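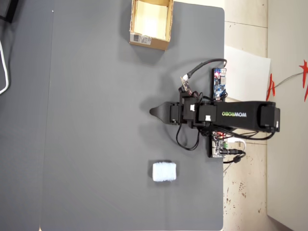

Section 4. Running the Pick-and-Box Chore

4.1 Scope

This section covers the simplest chore in the Prandari bench guide: picking one small item off a tabletop and placing it in an open box. It assumes the arm has been assembled and calibrated according to Section 3. Clearing a mixed table, folding cloth and handling liquids are outside the scope of this release. See 4.5 for current limits.

4.2 Preparing the work area

1. Fix the arm base at the edge of the table. Check that it does not shift when the arm is fully extended.
2. Place an open box at the far side of the work area, within reach of the gripper. Fold the flaps outward.
3. Place one item on the table. Leave at least 100 mm of clear surface on every side of it.
4. Route the power cable away from the swept area of the arm.
5. Connect power to the boards. Confirm that the red LED on each board is lit before you start the software.

CAUTION: Keep hands and loose sleeves out of the work area while the servos are powered. The arm can drop suddenly when power is removed. Support the upper link before disconnecting.

4.3 Recording demonstrations

1. Start the Daltik recorder and select "single item."
2. Guide the arm through the full motion: approach, close, lift, carry, release, return.
3. Move the item to a new position and repeat until 200 demonstrations are stored.
4. Delete any recording in which the item was dropped or the box was moved.

NOTE: A soft roll lying on its side may rotate as the fingers close. Approach across its length and lower the gripper fully before closing.

4.4 Running the chore

1. Return the arm to its rest position.
2. Load the trained policy and set the speed to Low.
3. Press Run. If the gripper closes on nothing twice in succession, the program stops and reports error 900.
4. To clear the error, reposition the item and press Reset.

4.5 Current limits

In bench trials run by Nhyira Quartey and Edvin Torvik in May, the arm was given 100 attempts with a single item and a fixed box. Results were acceptable for supervised use. Moving the box between attempts caused frequent misses, and adding a second item caused more. A person clears the same table faster. The system should be treated as a training bench for tidying tasks. It is not ready for unattended work in a home or on a packing line.

Prandari Bench Guide | Contact: Embla Isaksson, Documentation | © Prandari | Back to top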